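Cudero Hill Climb

The Cudero Hill Climb is a motorcycle road event run every February on the old pass road above the village of Cudero. I've been going to it for longer than I want to admit, first as a spectator, then as a very slow competitor, and these days as the person who keeps this entry up to date. So you'll get the facts, but you'll get a few of my opinions along with them (the editors have been patient with me).

Format

Riders go up the hill one at a time, against the clock, with a gap of a minute between starts. The road climbs 700 meters from the bridge at the bottom to the chapel at the top, and there are 39 numbered corners on the way. The numbers are painted on the inside wall, so when somebody comes back complaining about "that horrible bump at 22" everyone knows exactly what they mean.

Each rider gets two practice runs and three timed ones. The best two timed runs are added together for the result. It used to be the single best run that counted, and plenty of people would still like to go back to that. I like the two-run rule. One wild ride where everything goes right is great to watch, but doing it twice on a cold road is a different skill, and it has made the top ten a lot closer.

If the fog comes down, the clerk of the course can move the start to the lower bridge loop and cut the course at the hairpin called the Saddle. Times on the short course don't count for records. This has caused some real sulking over the years!

Classes

There are five solo classes and one for sidecars. The split is mostly by engine size, with the big machines capped at 900 cc. Anything larger can be ridden in the open demonstration runs, but those aren't timed and they don't score points.

The small class is the one I'd tell any newcomer to watch. The bikes are light, the riders are often teenagers or people well past sixty, and they carry so much speed through the tight middle section that they get quite close to the times of machines with three times the power. On the upper straights they lose it all again, of course. The bigger classes are louder and they draw the crowd, and the fastest time of the meeting nearly always comes from one of them.

Sidecars run last. They need the whole width of the road, and they tend to drag gravel onto it from the verges, which the solo riders would not thank them for.

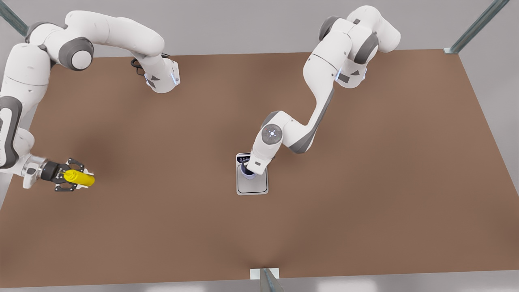 Parviz Kordestani
Contributing editor, road racing and hill climbs

The course

The first section, from the bridge to the sawmill, is fast and fairly open. You can see a long way ahead, and most riders say that's the trap - it feels easy, so you arrive at corner 9 with too much speed and a stone wall waiting. There are air fences there now. In my day there were straw bales, and I've met one of them personally.

After the sawmill the road goes into the trees and stays damp for most of the winter. This is where local knowledge pays. The surface was relaid in two different batches, and the darker patches have more grip than the lighter ones, whatever the weather is doing. I spent years trying to remember which corners had which and I still got it wrong.

Then comes the Saddle, a right-hand hairpin so tight that some riders put a foot down, and after it the upper section, which is all long left-handers with a drop on the outside. The wind can be fierce up there. The finish line is just before the chapel, and there's a good long run-off into the parking area behind it.

Relationship with other events

Cudero is the opening round of a small winter series that also takes in the climbs at Vinditz and Drondent. Vinditz is shorter and steeper, on concrete slabs for part of its length, and it suits riders who are good off the line. Drondent is the last round and the fastest of them, with hardly a second-gear corner anywhere on it. Very few people are strong at all three, so the series title often goes to somebody who hasn't won a round.

The Coutinho Cup is a separate prize for the best combined result at Cudero and Drondent by a rider in their first season. It's a rather ugly thing, silver with handles shaped like exhaust pipes, and everybody wants it.

Records

The outright course record has stood for 12 years. It was set on a freakishly warm morning, with a dry road all the way through the trees, and conditions like that haven't come around again since. The small class record, by contrast, has been broken at three of the last four meetings, mostly thanks to better tires.

Older times from before the resurfacing are kept in a separate list. The start line was also further back in those days, on the far side of the bridge, so the numbers can't really be compared (people compare them anyway, usually in the bar).

Watching the event

Spectators walk up before the road closes at 7:30 in the morning and stay put until the lunch break. The bank above the Saddle is the favorite spot and it fills early. My own choice is the clearing a few corners below the sawmill, where you hear each bike long before it comes into view and there's usually room to put down a folding chair. There's no phone signal in the trees, so write down the running order before you leave the village. Dogs are allowed on a leash in the lower section only. Hot food is sold at the bridge and at the chapel, and the soup at the chapel is better.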